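Subject: Re: Self-catering flat near the ferry port, any experience?

Replying to the list as a couple of people asked me off-list for the same details.

> We are booked on the early crossing from Sestoscombe in September and
> would like to stay close by the night before. The hotel on the
> waterfront wants more for one night than we paid for the ferry. Has
> anyone used the self-catering flats behind the harbor? I'm mainly
> interested in (a) whether you can leave a car there while you are
> away, (b) how late you can check in, and (c) whether one night is
> allowed or if they insist on more. We would be two adults and a dog,
> a small one.
>
> Also, does anyone know if the shuttle still runs to the terminal? The
> port's page mentions it and the timetable page doesn't.

We have stayed at the Pulletti flats twice, both times the night before a crossing, and once more on the way back when the boat was late. My information is from this spring, so check prices before you book.

Parking first. There is a yard behind the building with a barrier, and guests get a code for it. The night of your stay is included. After that you pay by the day, and you have to say in advance that you want to leave the car. We didn't do this the first time and had to move it to the public lot at six in the morning, which I don't recommend. The yard is tight. If you have a roof box or a trailer, ask for the row along the wall, where you can pull straight in. The barrier has a height limit of 2 meters, and it is enforced by a steel bar. Vans go to the Gatchalian lot on the other side of the rail bridge. The flats have an arrangement with them, but you pay Gatchalian directly at the machine and the rate is theirs.

Check-in is from three in the afternoon. The office closes at eight, but you can arrive at any hour if you tell them before you set off. They send a code for the key box by text message. It came through fine for us, though it took 90 minutes the second time, so don't wait until you are standing on the step to ask. The key box is to the left of the street door and isn't lit. Bring a flashlight or use your phone.

One night is allowed from September on. In July and August they want two. The rate for a single night is higher than half of the two-night rate, and cleaning is added at the end, so look at the total and not the figure on the first page.

The kitchen is small but you can make a proper meal in it. Ours had a two-ring stove, a refrigerator with a tiny freezer shelf, a kettle and a countertop oven. No dishwasher. There was salt and dish soap and nothing else, so bring coffee and whatever you want for breakfast. The store on the corner opens at seven, too late for the early crossing. We did toast with cheese and some fruit both times and were out of the door by half past five. 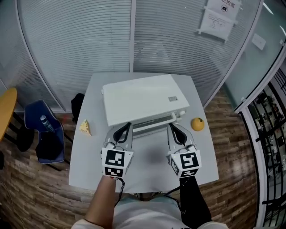 Bedding and towels are included. The beds were good. The bedroom in the front flats faces the harbor road, and trucks start lining up for the freight sailing well before dawn. If you sleep lightly, ask for the back. The back flats look onto the yard and you get a security light through the curtains instead, but I'd still take that over the trucks. Heating is on a timer with a boost button in the hall that gives you an hour at a time.

On the dog: they take them in the ground floor flats only, and there are just a few of those, so I would write before booking online. The booking form lets you choose an upstairs flat and tick the pet box at the same time, and then somebody has to email you to sort it out. There was a charge per stay when we looked. I don't know if it goes by size. The nearest grass is across the road by the old customs building.

The shuttle does still run, or it did in the spring. It isn't the port's own bus any more, and I think that is why it has gone from the timetable page. Skoltovmont took it over and it now starts from the rail station, with a stop opposite the flats. You can pay the driver by card. It runs every 30 minutes during the day, but the first one in the morning is timed for the second sailing. It is no use to you if you are on the early boat. For that one you either walk, drive, or book a cab the evening before.

Walking is fine if you don't have much luggage. It took us twenty-five minutes at an easy pace with two wheeled cases, along the harbor road and then through the underpass. The sidewalk is good except for the stretch by the fish dock, where it is cobbled. Foot passengers go in by the side entrance, not through the main hall. The sign for it faces the cars, so coming from town you see the back of it. Dogs traveling with foot passengers check in at a separate desk, and that desk wanted people there earlier than the rest of us. Look at your confirmation for the time.

If you are taking the car on the boat, none of the parking matters beyond the one night, and you should allow ten minutes from the yard to the check-in booths. There is a traffic light at the rail bridge that takes forever.

You can pay for the flat by card online or at the office. They hold a deposit on the card and it was released four days after we left. Cancellation was free up to a week before when we booked, and after that you lose the first night. Our return boat was delayed and we got in after midnight. I phoned from the ship and they kept the flat for us with no extra charge, so I have no complaints there.

One thing I couldn't find out is whether they will store bags after checkout. The office said to ask on the day. The left luggage at the rail station was closed for building work, and I haven't heard if it is open again. If anyone on the list has been through since the summer, please post.

I have the office email address if the form gives you trouble. Write to me off-list and I'll send it.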